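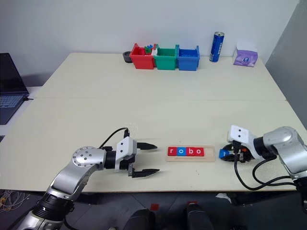
Office Practice, Unit 4: Handling Incoming Post
Handout for students on the Prokstead evening course

Read this before the session and bring it with you. The written task at the end is due on August 2, 2018. Late work goes in the tray outside the staff room and is marked with the next group.

Why post still matters

Most business letters have been replaced by email, but some papers still come by post. Signed contracts, cheques, court papers, original certificates and complaints from customers who prefer to write are the usual ones. These tend to be the items that cause trouble when they go missing. A small office may get only a handful a day. The Maihi housing office, used as a case study in Unit 3, receives more than 500 items in a normal week, and April is its heaviest month.

Terms used in this unit

Incoming post: anything delivered to the office from outside, including parcels and items left by hand.
Internal post: papers passed between people or departments in the same organisation.
Post log: the written or typed record of what came in, when, and who it went to.
Date stamp: the mark showing the day on which an item was received. It is not the date on the letter.
Enclosure: anything sent along with a letter, such as a form or a cheque.
Letter tray: a shallow open tray for loose papers on a desk or counter. Wood, wire and plastic are all common.

Opening and sorting

Check the address on every envelope first. Items for another firm go back unopened. Anything marked "Private", "Personal" or "Confidential" is passed to the named person unopened, with the stamp on the envelope.

Open the rest and take out all the contents. Look inside the envelope again before putting it aside. If the letter mentions an enclosure and there isn't one, write "enclosure missing" in pencil beside the stamp and put your initials.

Stamp each letter in a clear space, top right if there is room. Don't stamp cheques, certificates or photographs. Attach enclosures behind the letter with a clip. Staples damage originals and have to be taken out before scanning.

Keep the envelope for 2 days in case the postmark is needed. For legal papers the envelope stays with the letter for good.

Setting up trays

Trays should be shallow enough for the top sheet to be read without lifting the pile. Label the front edge and keep the label short. A desk needs an "In" and an "Out", and many people add "Pending" for work waiting on a reply. The usual fault is that Pending becomes a place for work no one wants to do. Go through it at the same time each day.

Place trays flat on the desk, with clear space next to them for opening and stamping.

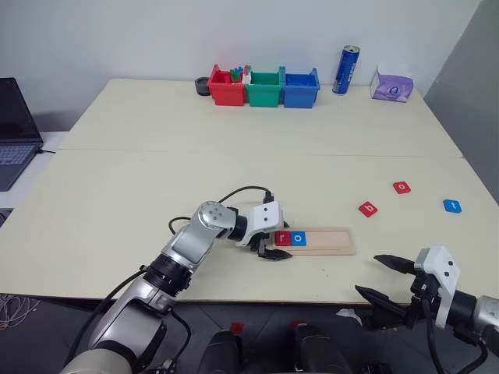 Recording

The log needs the date received, the sender, a few words on the subject, and the person or department it was passed to. Ciresine Supplies uses a bound book for this and Kaloner Insurance uses a spreadsheet. Either is acceptable for your coursework. Cheques are entered separately with the amount, and 2 people sign the entry.

Written task

Draw up a post log for the set of sample letters in your pack. Then write a short note to a new member of staff explaining what to do with 3 of the items: the unsigned contract, the letter marked "Personal", and the parcel addressed to the firm next door. One side of A4 is enough.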